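Pimar Wood Dyes - Frequently Asked Questions

Products covered: Plukeris water-based dye, Siriwan clear topcoat, Ereck reducer. For bulk powders, see the separate data sheets.

General

What is the difference between a dye and a stain?
A stain contains pigment particles held to the surface by a binder. The particles settle in pores and scratches and partly hide the grain. A dye is dissolved in its carrier and soaks into the wood fibers. Plukeris is a dye. It contains no pigment and almost no binder, and it must be sealed if the part will be handled.

What sizes is Plukeris sold in?
Ready-to-use dye comes in a 200 ml bottle and in a one-liter can. The concentrate is sold only in the one-liter can. Concentrate cans carry a black cap.

Can I mix colors?
Yes. All Plukeris colors mix with each other in any proportion, ready-to-use with ready-to-use or concentrate with concentrate. Do not mix the two strengths unless you are prepared to record the ratio by weight. Measuring by volume is not repeatable in small batches.

Can I mix Plukeris with another maker's dye?
We have not tested this and do not support it. Some dyes on the market use an alcohol carrier, and a mixed bath can drop solids overnight.

Preparing the wood

Which woods take dye evenly?
Maple, beech, and basswood give the most even result. Birch is acceptable but blotches near knots. Pine and other softwoods absorb dye faster in the early growth bands, so the grain contrast is reversed compared with bare wood. Oily tropical woods should be wiped with solvent and test-dyed first.

How fine should I sand?
Stop at 180 grit on flat faces. Going finer closes the surface and gives a paler color. End grain is the exception: take it to 320 grit so that it absorbs less and stays closer in shade to the side grain. On cubes and other short blocks two faces out of six are usually end grain, and the mismatch is easy to see if this step is skipped.

Do I need to raise the grain first?
For water-based dye, yes. Wipe the part with a damp cloth, let it dry for two hours, and knock the fibers down with a worn piece of the last grit used. Do not use steel wool. Fragments left in the wood will rust and produce gray specks.

Applying the color

Dip, wipe, or spray?
Parts under about two inches are best dipped. A dip of 10 to 15 seconds is enough, as longer times add very little depth. Larger parts should be wiped with a lint-free cloth, flooding the face and removing the excess within one minute. Spraying works but requires Ereck reducer at one part in ten to keep the dye wet long enough to level.

How do I dry dipped blocks without leaving marks?
Set them on a rack of thin wire or on pin boards. Turn them once after 20 minutes. Paper towels leave a texture print on the lower face. Allow four hours at room temperature before topcoating, or overnight if the relative humidity is above 60 percent.

How many colors should a set have?
That depends on use. For sorting and counting pieces, we suggest choosing colors that differ in lightness as well as hue, which helps users with color vision deficiency. Photograph the set in black and white to check. Two blocks that turn the same gray will be confused by some people.
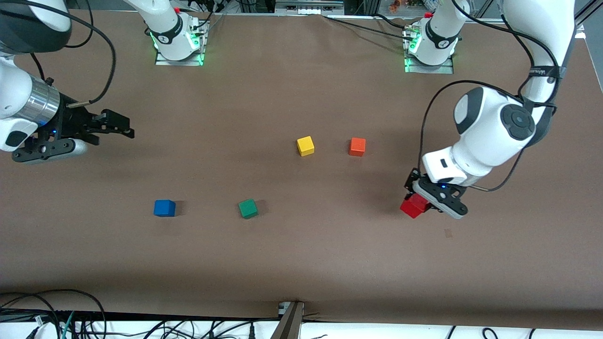 Small wooden cubes in five colors on a brown tabletop.

Why does my second batch look different from the first?
The three usual causes are a weaker bath, different lumber, and a change in sanding. A dip bath loses strength unevenly in mixed colors, as some components are absorbed faster than others. Replace the bath when a test chip no longer matches the reference chip. Topping up an old bath with fresh dye restores the level but not the balance. Lot numbers are printed under the label; lots with the same first three digits, for example 486, were blended together.

Why does the color look dull after drying?
Unsealed dye always dries dull. Apply one coat of Siriwan to a test chip before judging the shade. Make color decisions on sealed chips only.

Sealing

Is a topcoat required?
For display parts kept dry and out of reach, no. For anything handled, yes. Water-based dye remains soluble in water and will transfer to damp hands or cloth.

Will a water-based topcoat lift the dye?
It can if brushed heavily. Spray the first coat of Siriwan thin, or dip once and drain without wiping. After the first coat has cured for three hours, later coats may be brushed normally. Two coats are the minimum on edges and corners, where the film pulls thin.

Are finished parts safe for children?
Compliance depends on the finished article and has to be tested on it. We can supply composition statements for each color on request, to be passed to your test lab. Quote form 623 when you write.

Storage and ordering

How long does an opened bottle keep?
Twelve months at room temperature with the cap tight. Do not return used dye to the bottle. Dye that has frozen should be discarded, even if it looks normal once thawed.

Can I clean tools with water?
Yes, while the dye is wet. Dried dye on metal comes off with Ereck. Plastic trays will stay tinted - keep one tray per color.

Is there a sample kit?
The chip kit is order code 1913. It contains sealed and unsealed maple chips in every stock color. The kit is revised each February, and older chips should not be used for matching after that.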